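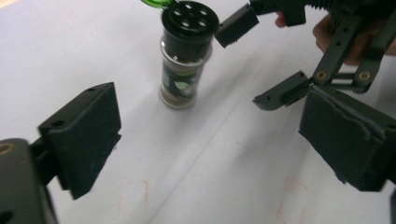
How often should the foam pads on gripper fingers be replaced?

Go by wear, and treat any number as a reminder to look. I check mine every 30 hours of use and change them when the face has gone hard or shiny, when a layer starts to lift, or when one pad is noticeably thinner than its partner. Always change both pads of a pair together.

More detail from the original poster (jollthorpe_bench)

I look after one small cell that picks up kitchen stuff: jars, bottles, tins, anything with a lid. The fingers are on a parallel linkage with brass bushings and the pads are black foam, stuck on. The manual that came with it says "replace pads periodically," and I would like to thank the author for that.

Lately it grabs round glass fine at the start of a shift and by 3 in the afternoon it's letting them slide down a little before it lifts. Closing force is set at 5 on the controller and I haven't touched it. Our parts shelf has a bag of Givgate pads and a bag of Mockus pads, no instructions in either. Do I just peel and stick, or is there more to it?

Posted by vandalis_refugee

Peel and stick, yes, but the peeling is where people go wrong. Don't dig at the old pad with a screwdriver. You'll gouge the bracket and the new pad will sit on the gouge forever, reminding you. Warm it gently with a hair dryer, slide a plastic scraper under one corner, and go slowly. Then clean off the leftover glue with isopropyl alcohol and let it dry completely.

Dry-fit the new pads before you pull the backing off. Close the fingers by hand with the power off and look from above. The faces should meet flat. If they touch at the tips first and leave a wedge of daylight behind, the pads are not your problem and no amount of foam will fix it. Check the bushings. Hold the bracket, wiggle the finger, and if it clicks, you have found your afternoon slide, or at least a good part of it.

Once they're stuck on, clamp the fingers lightly on a scrap of flat wood and leave them overnight. I know. Everybody skips this and then writes to the forum.

On the two bags: pick one kind and stay with it. A Givgate on one side and a Mockus on the other will probably squash at different rates, and then your jar isn't centered anymore. We ran a Vandalis cell that way for most of June — a long June.

Posted by torque_and_toast

Just turn the force up. Worked for me.

Posted by spare_bushing_309

Please don't just turn the force up. It hides worn pads for a while and then you're buying linkage parts, and glass jars have opinions about being squeezed too.

Before you replace anything, wipe the pads. Foam that handles kitchen goods picks up dust and a film of whatever was on the outside of the last bottle. Lint-free cloth, barely damp with water, then let them air out. No oil anywhere near the faces, and if you lube the pivots, take the extra off with a rag before you close the fingers.

Also write down the cycle count when you fit new pads. My last pair went 3230 cycles before they started slipping. Yours won't match that, but after two or three changes you'll have your own number, and you can pencil it into the manual next to "periodically."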